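Progress Report to the Wostitz Fund
Project: Working rules for two-arm packing cells
Prepared by Elmarie Sibiya, Lovmont
July 11, 2022

Print this page | E-mail this page

Dear colleagues,

I write to report on the second period of our project. As you will remember, the grant pays for a set of written rules that small workshops can follow when they use two robot arms on one table. The Flerness site tries the rules in daily work and Nieminen reviews the text. In this period we finished the first full draft, which has 46 rules, and we began to test it on the packing task.

The part on shared space took most of our time. In the first draft both arms were allowed to enter the middle of the table at any moment, if the speed was low. The reviewers at Nieminen did not accept this, and I think they were right. The new text says which arm has priority at each step, and the second arm must stay open and still until its step begins. 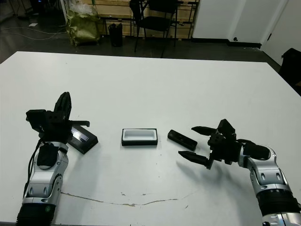 Rule 12 is the one which we have rewritten most often, and it is about parts that belong together. A box and its lid should be treated as one job, so that one arm does not start on a new object while the other still has the lid. With a dark lid in the left gripper and the open container by the middle of the table, the right arm has its fingers open and must wait for its turn. The operators asked us to say clearly what "wait" means. We now write that the arm holds its position and its gripper does not close. Before this, two operators could read the same sentence and do two different things.

The second subject is the handling of small electronic items. We had a long discussion about whether a phone may be switched on during packing. Nieminen wanted to forbid it.
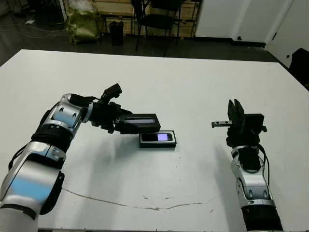 Our operators prefer to allow it, but only when the item lies in a tray and no gripper is touching it. This is how the rule stands at present – we will look at it again in October, when more records are available. Until then each such run is marked in the log, and the operator writes one line about it. I ask the fund to consider this point as open.

We also added a short part on the condition of the work surface. It asks the operator to look at the table before each shift and to write down cracks, chips and marks, also the old ones. It does not say that a marked table must be replaced. It says that the mark must be known and that small parts should not be placed on it.

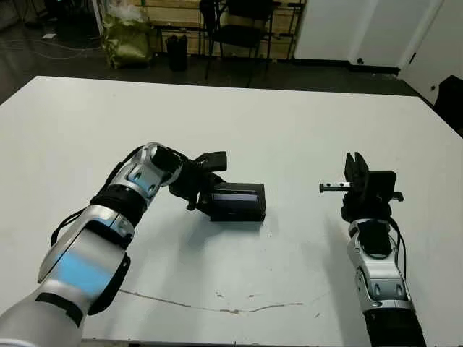 Left arm at the black box, right arm holding a short silver bar. Trial of the draft rules, Flerness.

To the present day we have logged 873 runs under the draft. In 10 of them the operator stopped the work by hand, and all of these are described in the annex. The training of new operators takes up to 3 days, which is longer than I wrote in the plan. The reason is mostly the log sheet – it has too many fields, and we are making it shorter now.

For the next period we plan to finish the part on cables and the part on handover between the arms. The budget is in order, and I do not ask for any change. One payment to Nieminen for the review has moved to the next period, as their invoice came after our closing date.

I would be thankful for your comments on the open point about phones before we print the second draft.

With kind regards,
Elmarie Sibiya
Lovmont

0 comments | 3 shares

Contact | © Lovmont | Back to top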